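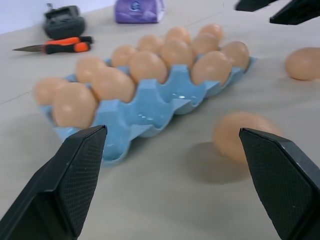 Egg packing cell, Hetmont site, Bench 2. Notebook entry, September, Sunday shift.

Start 06:40. Both arms homed without error. The cell was run on brown eggs only, blue pulp trays, gray bench top. Humach finger pads (diamond pattern) were kept on for the whole session at the request of the packing staff, who had asked that the pads not be changed again until they had worked one full shift beside them.

## Work completed

Total eggs handled by the cell: 3000. Eggs set aside for hand inspection: 281. The remainder went to the stacking table. The set-aside figure includes every egg that the operator removed on her own judgment, as well as those the cell declined to pick. The two are not recorded separately at present. They should be.

Pick order was back row first, then front. Eggs lying directly on the bench were taken one at a time with the nearer arm, while the far arm was held above the other side of the bench. Closing speed was lowered once, at 08:15, and left there.

Trouble noted with eggs lying on their side on the bench. The approach angle is correct for an egg seated in a cup. For a loose egg the finger tip comes down close in front of the shell, and the operator reported that she did not trust it and kept a hand near the stop button. The approach height for loose eggs has been raised in the Cestard settings file. The old value is kept in the file as a comment.

## Staffing and duties

Before the cell, this bench was worked by two packers who changed places with the stacking table every hour. Under the present arrangement one packer stays with the cell and one is at stacking for the entire shift. Both raised the matter at the 10:00 break.

- The packer at stacking now lifts for the full shift. The hourly change gave the back and shoulders a rest, and this has been lost.
- The packer at the cell reports less strain in the hands and wrists, but finds the watching tiring. She described it as waiting for something to go wrong.
- Both stated that they used to feel hairline cracks with the thumb while placing an egg. The cell gives them no such contact. They now check by eye and by candling lamp at the inspection point, and they consider this slower per egg.
- Neither had been told who is permitted to change the closing speed. At the moment anyone with the panel code can do so.

The hourly change is to be restored from the next shift. This requires both packers to hold the cell sign-off, which at present only one does. Training time is to be paid as working time and entered under the Fairweather job code, the same as for the first group.

The panel code is to be limited to shift leads and to packers who hold the sign-off. Packers are to keep the authority to stop the cell at any time and for any reason, and a stop is not to be entered against the person who pressed the button. The earlier log sheet had a column for the operator's initials beside each stop. That column has been struck out on the sheet in use and will be dropped at the next printing.

## Bench condition

Utility knife to be stored closed, in the drawer, before the arms are enabled. This applies to all shifts. Other hand tools and packages are to be kept off the far side of the bench as well. The bench check card does not mention this and needs a line added.

## Open items

1. Separate counts for operator removals and cell refusals.
2. Repeat the loose egg test at the new approach height, with a packer present and consulted on the result.
3. Second sign-off for Bench 2.
4. Cushioned mat at the stacking table. Requested twice, order 458, no delivery date received.
5. Ask Humach for the wear limit on the finger pads. The sheet supplied with part 1004 gives a cleaning method but no limit.

Cell shut down 14:20. Pads wiped. Log sheet signed by both packers.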